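课程：公共空间调查与实践
提交日期：2023年4月23日
小组成员：Marichka Marchuk、Vsevolod Harasym、Sun-ja Yeom、Zoi Sotiropoulos
指导教师：Rosaire Gill

# Daltalstead公共阅览室桌面光环境调查报告

## 摘要

本项目以Daltalstead社区图书馆302室为调查对象，考察阅览桌面的照度分布、阴影与反光情况及其对读者选座和阅读行为的影响。小组在一月进行了为期两周的实地测量与观察，并发放问卷50份。调查结果表明，该室桌面平均照度基本满足课程所采用的300勒克斯参考值，但各座位之间差异明显，靠内墙一侧的座位普遍偏暗，靠窗座位在午后则受到直射光与窗框投影的干扰。报告据此就座位布局、窗帘管理及局部照明提出若干建议，并对调查方法的局限作出说明。

## 一、选题背景

公共阅览室是社区中使用频率较高的公共空间。与家庭书房不同，阅览室的桌椅、灯具与窗户由众多读者共用，个人难以根据自身需要进行调节。因此，光环境设计是否合理，直接关系到空间的实际使用效果。

Daltalstead社区图书馆建成较早，302室原为期刊阅览室，后改为综合自习与阅览空间。改造时更换了桌椅，原有的深色木桌被浅色桌面取代，但顶部灯具的位置没有随之调整。据馆方介绍，改造以后，读者意见簿中陆续出现“桌面太亮”“写字时手挡光”“下午没法坐”等留言。上述意见内容不一，有的甚至相互矛盾，馆方此前未作系统整理。

本小组在课程初期曾考虑过另外两个选题，即Mulcahy街候车亭的座椅使用情况与Dollness市场的指示标识。经与指导教师讨论，考虑到阅览室便于反复测量，且馆方愿意提供座位登记资料，最终确定以302室为对象。

## 二、调查目的与问题

本次调查拟回答以下问题：

1. 302室各座位的桌面照度如何分布，不同时段有何变化；
2. 桌面上的阴影与反光主要由哪些因素造成；
3. 读者选座时是否考虑光线，光线与插座、安静程度等因素相比处于何种地位；
4. 在不改动顶部灯具线路的前提下，有哪些可行的改善办法。

其中第四项系应馆方要求增列。馆方表示本年度没有改造电气线路的预算，希望小组提出的建议能够由日常管理人员自行落实。

## 三、调查方法

### （一）照度测量

测量使用学院实验室提供的Prorum手持式照度计。每个座位取桌面近人一侧、桌面中央和桌面远端作为测点，读数时仪器平放，测量人员退至座位后方，避免身体遮挡。每日分上午、午后和傍晚进行，三个时段均由同一名成员读数，另一名成员记录。

测量初期，小组发现开灯后立即读数会得到偏低的结果，故自第二天起统一在开灯并稳定一段时间后再开始测量，第一天的数据不纳入分析。

### （二）行为观察

观察员坐于门侧固定座位，记录读者进入后选择座位的顺序、是否更换座位、是否拉动窗帘、是否使用自带台灯。记录表不登记读者姓名及其他可识别身份的信息。观察由Sun-ja Yeom与Zoi Sotiropoulos轮流承担，两人在正式观察前进行了试记录，并就“更换座位”的认定标准达成一致：读者将个人物品移至另一座位方计为更换，短暂离开后返回者不计。

### （三）问卷

问卷共发放50份，在读者离馆时于服务台填写。内容包括常坐区域、选座理由、对桌面亮度的评价，以及一道开放题。问卷由Marichka Marchuk设计，经指导教师修改后定稿。修改的主要内容是删去原稿中带有诱导性的提问，例如“您是否认为靠窗座位刺眼”改为“您如何评价所坐位置的光线”。

### （四）访谈

小组另对馆内值班人员进行了简短访谈，了解窗帘开合、灯具开关和座位调整的日常做法。访谈内容仅作为解释数据时的参考。

## 四、调查结果

### （一）照度分布

上午时段，302室中部座位照度较为均匀，多数测点高于300勒克斯。靠内墙一排低于该值的情况较为普遍，其中书架旁的座位最暗。经现场核对，该处上方灯具与书架顶部距离较近，部分光线被书架遮挡。

午后时段，靠窗座位照度大幅上升，而同一张桌面上不同测点的读数相差悬殊。傍晚时段自然光减弱，各座位之间的差距重新由灯具位置决定，分布情况与上午接近，但整体偏低。

值得注意的是，平均照度并不能充分反映读者的实际感受。部分靠窗座位的平均值处于理想范围，却恰恰是午后更换座位最多的位置。

### （二）阴影与反光

桌面阴影按成因可分为以下几类。第一类为窗框与窗外树木在桌面上形成的条状投影，随太阳位置移动，仅见于午后。第二类为灯具受书架或立柱遮挡形成的固定暗区。第三类为读者自身的投影，在背对灯具书写时最为明显，惯用右手者在部分座位上受影响尤甚。

反光主要与桌面更换有关。浅色桌面提高了室内整体亮度，书架旁的座位亦因此有所受益；但在阳光直射时，桌面本身成为较亮的背景，与书页之间的对比减弱。开放题中有读者写道：“书是看得清的，就是看久了眼睛累。”类似表述在靠窗座位的读者中较为集中。

### （三）选座行为

观察记录显示，上午首先被占用的是靠窗座位，其次为有插座的中部座位，靠内墙一排通常最后入座。午后情况有所变化，靠窗读者向中部移动，空出的座位往往由携带外套或帽子的短时停留者使用。

问卷中，“安静”和“有插座”是提及最多的选座理由，“光线”位列其后。然而在被问及“更换座位的原因”时，光线成为首要理由。小组认为，读者入座时对光线的关注不高，待光线造成不适后方作出调整，故仅以入座选择推断读者偏好，容易低估光环境的作用。

### （四）窗帘使用

窗帘由值班人员统一开合。馆方并未禁止读者自行拉动，但室内亦无相关提示。多数受访读者以为不得擅自操作，观察期间主动拉动窗帘者甚少。个别读者拉上窗帘后，邻座因光线变暗而提出异议，双方最终将窗帘停在中间位置。此类协商占用时间不长，但反映出统一的遮光设施难以同时满足相邻座位的不同需求。

## 五、讨论

302室的光环境问题并非单纯的亮度不足。顶部灯具沿用旧有布局，桌面、书架和座位则已改变，各要素之间缺乏协调，由此造成固定暗区与季节性、时段性的强光并存。意见簿中“太亮”与“太暗”的留言看似矛盾，若按座位与时段加以区分，则大多可以得到解释。

本次调查在冬季进行，太阳高度较低，直射光进入室内较深。夏季的投影范围与强度应有所不同，本报告的结论不宜直接推及全年。此外，问卷填写者以停留时间较长的读者为主，短时借阅者的意见反映不足。照度计测量的是水平面上的照度，对于斜放的书本和直立的屏幕，其参考意义有限。

小组内部就是否应将使用笔记本电脑的读者单独分析存在不同意见。Vsevolod Harasym认为屏幕使用者对光线的要求与纸质阅读者差异较大，合并处理会掩盖问题；其他成员则认为样本规模不足以支持进一步分组。最终报告采用合并分析，屏幕使用者的意见在附录中另行列出。

## 六、建议

（一）将靠内墙的书架整体向门侧平移，使其避开灯具正下方。该项调整无需改动线路，可在闭馆日完成。

（二）在窗帘旁张贴提示，说明读者可以自行开合，并请其事先征询邻座意见。

（三）将靠窗一排座位由面向窗户改为侧向窗户，以减轻正面强光及桌面反光。调整后须复核通道宽度。

（四）在书架旁座位配置可借用的夹式台灯，由服务台登记管理。

（五）意见簿增设“座位”与“时段”两栏，便于日后比对。

上述建议中，第二项和第五项所需投入最少，建议优先实施。第三项涉及空间布局，宜先选取一张桌子试行，再决定是否推广。

## 七、分工与致谢

Marichka Marchuk负责问卷设计与报告统稿；Vsevolod Harasym负责照度测量与数据整理；Sun-ja Yeom与Zoi Sotiropoulos负责行为观察，并共同完成访谈记录。测量期间的记录工作由全体成员轮流承担。

本小组谨向指导教师Rosaire Gill及Daltalstead社区图书馆全体值班人员致以谢意。馆方在调查期间为小组保留了门侧座位，并提供了改造前后的座位平面图。

## 附图
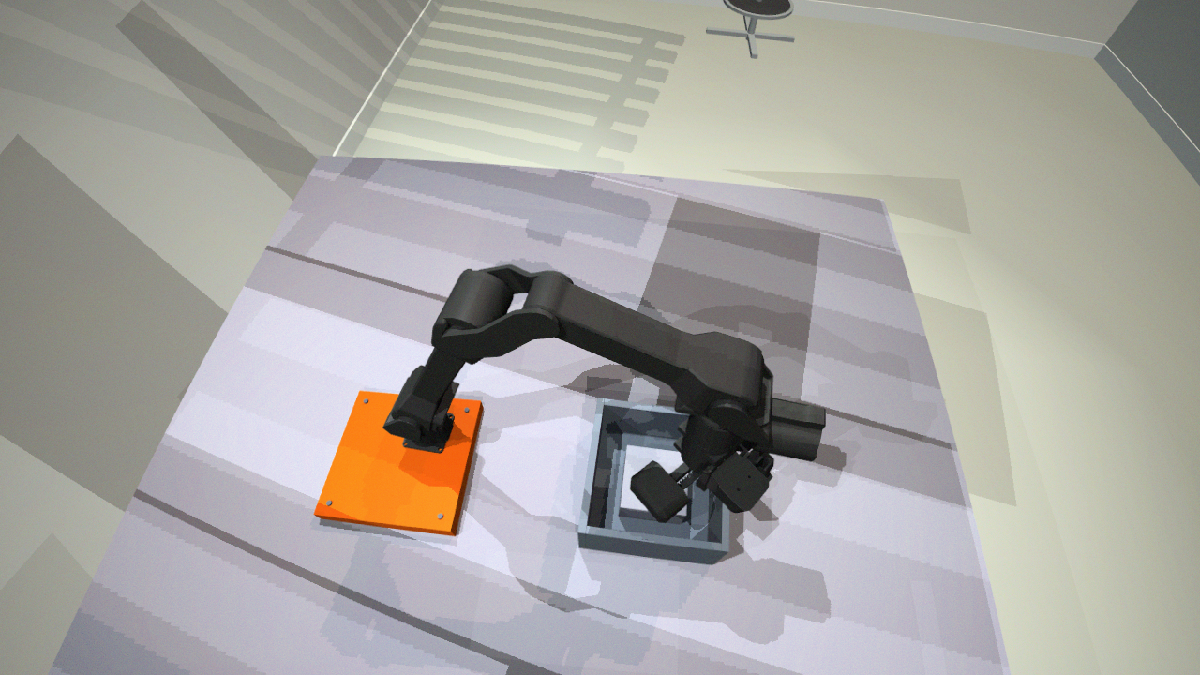 附图　浅灰色桌面上的明暗条带（计算机渲染图）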